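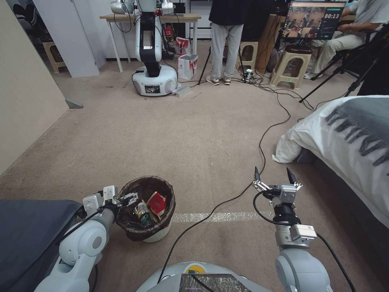
When a Robot Forgets to Let Go

Robots can pick things up. They can fold, carry, wipe and sort. But sometimes they make mistakes, and one of the most common mistakes sounds very simple. The robot holds on to something when it should have let go.

This page tells the story of one robot, named Urero, and a trash bin. Urero has two arms. At the end of each arm is a gripper, and each gripper has two fingers. Urero's job was to tidy a bedroom. One part of that job was putting litter in the bin.

What went wrong

One afternoon in September, Urero picked up a candy wrapper from the carpet. It moved its left arm over to the bin and opened its fingers. The wrapper should have dropped in. It did not. It was a little sticky and it stayed on the black pad inside one finger.

Urero did not know this. It had opened its fingers, so as far as its program could tell, the job was done. It closed its fingers and started to move away. As the arm swung back, the wrapper touched the plastic liner and stuck to that too. Now the gripper was joined to the liner, and the liner was tucked over the rim of the bin. When the arm went up, the whole bin went up with it.

The bin tipped over. Bits of paper and an empty bottle rolled across the floor. Urero kept going. It turned toward the bed to look for the next thing to pick up.

Chun-yin Fu was in the room. She pressed the stop button, and both arms stopped moving.

Why didn't Urero notice?

If you pick up a bag and it is heavier than you thought, you feel it right away. Your muscles and skin send messages to your brain. Urero has something a bit like this. The motors in its arms can tell how hard they are working. If a motor has to work much harder than usual, the arm is supposed to stop.

There is a number that sets how hard is too hard. It is called a limit. The limit on Urero's left arm was set for lifting heavy things, like a full water jug. A small bin with a little litter in it weighs much less than that. The motor did work harder, but it never reached the limit.

Urero also has a camera. The camera could see the bin falling. But seeing a thing and knowing what it means are two different jobs. Urero had practiced with pictures of bins standing up. Nobody had shown it a bin hanging from its own hand.

How it was fixed

Chun-yin and her teammate Lok-yiu Fang made three changes.

First, they gave Urero a new lower limit to use near the bin. Now even a small tug makes the arm stop.

Second, they added a check. After Urero opens its fingers, it looks at them to see if they are empty. If something is still there, it opens and closes its fingers again. If that does not work after 5 tries, it stops and waits for a person.

Third, they let it practice. Urero dropped litter into a bin 500 times. The litter stuck to the gripper 63 times. Each time, the people wrote down what kind of litter it was. Sticky wrappers and thin plastic bags were the hardest.

Staying safe near a robot

A falling trash bin is a small accident. A robot arm bumping into a person would be worse. These are the rules Chun-yin and Lok-yiu follow, and they are good rules for anyone who visits a robot.

Stay out of reach of the arms while the robot is switched on.
Never put your hand between the fingers of a gripper.
Watch out for cables. You could trip on one or pull it loose.
Find out where the stop button is before the robot starts.
If something looks wrong, tell a grown-up. Do not try to fix it yourself.

Words to know

Gripper: the part of a robot arm that holds things.
Limit: a number the robot is not allowed to go past.
Motor: a machine that makes a part move.
Stop button: a button that makes the robot stop moving.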